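Vastero's planner, and the woman who keeps deleting it

I got to the Vastero office a little before nine on a Monday, which was a mistake, because Sheyla Apaza doesn't talk before coffee. She waved me to a stool, finished reading a log file with her chin in her hand, and then said, "Okay, so the left arm thinks it's done. Want to hear why?"

I did! I'd come to ask about Beria, the planning software her team has been writing for two-armed setups. The idea is easy enough to say out loud. You have two arms sharing one table, and something has to decide which arm goes where, and when, and what happens if they both want the same spot. Beria is that something. Sheyla has written most of it, and by her own count she has thrown out the central piece three times.

"The first version planned both arms together," she told me. "Every joint, both sides, one giant problem. It was beautiful and it was so slow. You'd hit go and then you could answer your email." She timed it once and got 18 seconds for a single pick. The second version planned each arm alone and let a checker yell if they were going to bump. That was fast, but the arms got into these polite standoffs, each one backing up for the other (I have the same problem in grocery store aisles).

So what does it do now? She drew it for me on the back of a delivery slip. One arm gets a reservation on a chunk of space, a bit like booking a meeting room, and the other arm plans around the booking. Reservations run out. If an arm is late, it loses the room and has to ask again.

"The running out is the whole trick," she said. "We had a bug where a reservation never expired, and the right arm just owned the middle of the table until lunch."

Octavio Nina, who does the perception side, wandered over about then and sat down on a crate to defend himself, although I hadn't accused him of anything. His code hands Beria a list of objects and how sure it is about each one. Eggs are his current headache. "They look easy. It's an oval, come on," he said. "But they're all the same oval. The gripper goes in, it hides one, it comes out, and now I have to tell the planner if that's the egg from before or a new egg." For a while his tracker handed out a fresh ID every time a finger passed in front, and one morning Beria believed there were nearly 100 eggs to deal with.

I asked how he fixed it and he laughed. "I let it be unsure for longer." The tracker now holds on to a hidden object for 400 milliseconds before it even thinks about dropping it, and if a gripper is known to be in that spot, it holds on longer still. Sheyla added that she'd had to teach the planner to accept a "maybe," and that this took her most of April.

They argue, these two, in a nice way. He wants the planner to look again before every grasp. She says looking costs time and the wrist is blocking the view anyhow. The compromise is a setting in a config file called "peek," and I got the sense that each of them changes it when the other one goes home.

What I liked best was the replay tool, which neither of them thought was worth showing me. You scrub along a timeline and see what each arm had booked, what the tracker believed, and the line of code that made the call. Sheyla built it in a bad mood over a weekend. "I was tired of guessing," she said. "Now I'm only guessing about the fingers."

She's not in love with the fingers. How hard to close is still a hand-tuned number, and she'd like it to come from the force readings instead, with the planner told right away if a grasp feels wrong. That's next on her list, under a task she has renamed so many times that the ticket system now just calls it "Chávez," after the folder it started in. I asked her when it would be ready. She'd already turned back to the log file.

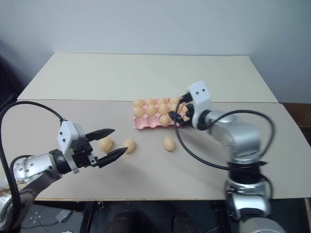 Ruth Tello
Staff writer, Zoston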